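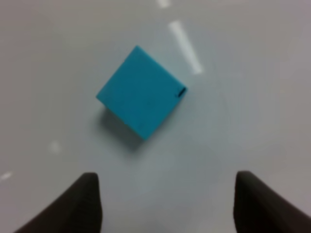 Issue 7

On Keeping a Household Ledger

Readers of this blog have asked on several occasions that I set out the method by which our household records its spending. I have put off the task, partly out of modesty and partly because the method changed twice while I was drafting the explanation. It has now been stable since July, and I consider it fit to be described.

The ledger is kept on paper. It occupies a bound book of ruled pages, bought from the stationer in Broltcombe, and each month is given a double spread. Income is entered on the left. Spending is entered on the right, in order of date, with the payee, the amount and a single letter for the category. There are six letters in use: F for food, H for the house, T for travel, M for medical, G for gifts and O for other. An earlier version had many more, and a good deal of time was lost each evening in deciding whether a light bulb was a repair or a supply. It is now simply H.

Entries are made once a day, after supper, from receipts kept in a dish by the door. Where a receipt has gone missing, the amount is entered from memory and marked with a small circle. I do not recommend going back to correct these entries unless the sum is large. The purpose of the circle is to show, at the end of the month, how much of the record can be relied upon. In our first spring the circled entries made up a sizable share of the whole. They are now few, and most of them concern parking.

The monthly review is held on the first free evening of the new month. Dayana Montes, with whom I share both the house and the book, reads the entries aloud while I add them. We then exchange places and repeat the sum. If the two totals agree, the figure is written in ink. If they do not, we begin again with the food column, where the fault nearly always lies – our handwriting is at its worst on market days.

A word should be said about irregular costs, which caused more trouble in the early period than everything else combined. In one month the roof over the back porch had to be replaced at a cost of 3,570, and the spread for that month became useless for comparison with any other. Such sums are now entered on a separate page at the back of the book, with a reference number carried to the monthly spread. The monthly total is then given with and without the reference. The same treatment was applied to the train fares for our visit to Tlapale, and to the deposit on the dining chairs from Luketti, which have still not been delivered.

Vilgot Sjöberg wrote after the last issue to ask why I do not use a spreadsheet. His letter was courteous and his arguments were sound. A spreadsheet adds correctly, can be searched and does not suffer when soup is spilled near it. I kept one for almost 2 years. My difficulty was that I entered the figures in large batches and seldom looked at them afterward, whereas the book lies open on the sideboard and is consulted in passing. I accept that this may be a matter of temperament, and readers who are diligent with a spreadsheet should certainly continue.

I do not set targets. The ledger is a record of what was spent, and any decision that follows from it is made separately and in daylight. We did stop one magazine subscription after seeing it written down month after month, and we began buying coffee by the larger bag. On the other side, the G column showed that we had been rather less generous than we supposed, and that has been put right as well.

Corrections to the previous issue: the bus from Grullilton to the market leaves from the north side of the square, not the south. I regret the error and thank the reader who waited there.

The next issue will deal with the storage of old receipts, including how long to keep those for appliances. Letters on the subject are welcome and will be answered in the order received.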